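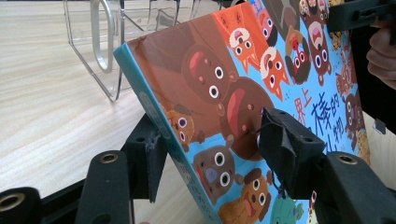
Most arguments about shelving children's books concern the front cover, and I think that is a mistake. A book spends most of its life with only the spine showing, and the spine is where publishers economize. The picture book on the table has a sky-blue cover packed with cartoon animals, a big brown bear and three orange foxes among them, while the spine is a narrow teal-blue strip with one column of small dark characters, partly faded. A child who cannot read gets nothing from that strip except its color.

When I re-shelved 985 picture books in August, I sorted by spine height, as Konrad Lüthi recommends. It saves space – some 103 inches in my case – and it makes finding a book slower. I would now give the youngest readers face-out ledges and accept the lost capacity. Publishers could help by printing one animal from the cover at the foot of the spine. Half an inch is enough for a fox.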